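Search this blog
Go

Can a robot make my breakfast yet?
22/04/2020
Print | E-mail this post

So my sister-in-law Polyxeni asked me over the phone when she can expect a machine that cooks breakfast and cleans up after itself, and I promised her a proper answer. I've been reading about home robots for 12 years now (my first post on them had 13 readers, hi again to all of you!) and my answer is still "some of it, sort of."

Breakfast is a sneaky test. A toaster only does toast and a rice cooker only does rice, and both do it better than I can. It's everything between the machines that's hard - picking up a spatula, getting it under a sausage, moving the sausage to a plate without sending it across the table. I do that half asleep. For two black fingers with soft orange pads behind them, just keeping a flat-bladed tool at the right angle is real work!

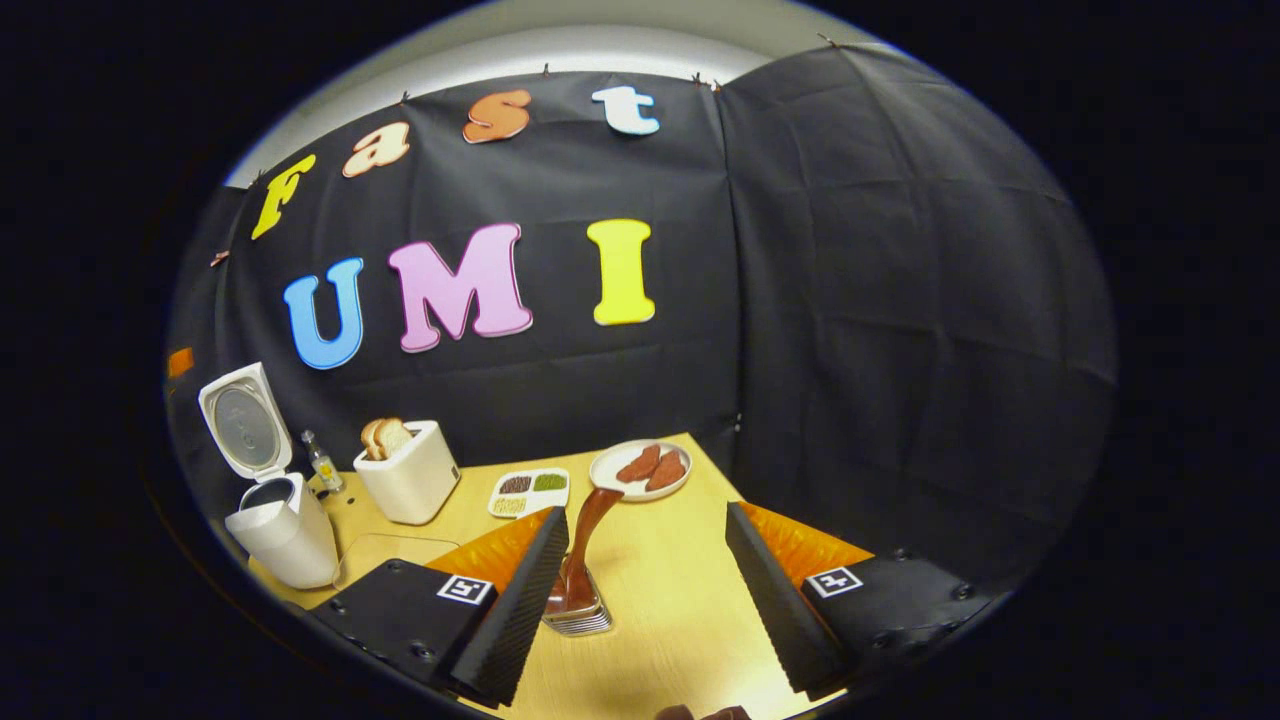 What I'd pay for today

Floors, yes. My little vacuum gets stuck under the couch about 20 times a month and I still love it. Dishes are fine too, if you count the dishwasher, and I do. Anything with a spatula, no. I'd want to see the same sausage moved in my own messy kitchen, with the dog underfoot and the seasonings in the wrong place, before I handed over a dime.

Dineo Zulu left a long comment last time saying shop floors will get there first, with the same part in the same spot all day long. I think she's right. Polyxeni says she'll keep her frying pan.

Print | E-mail this post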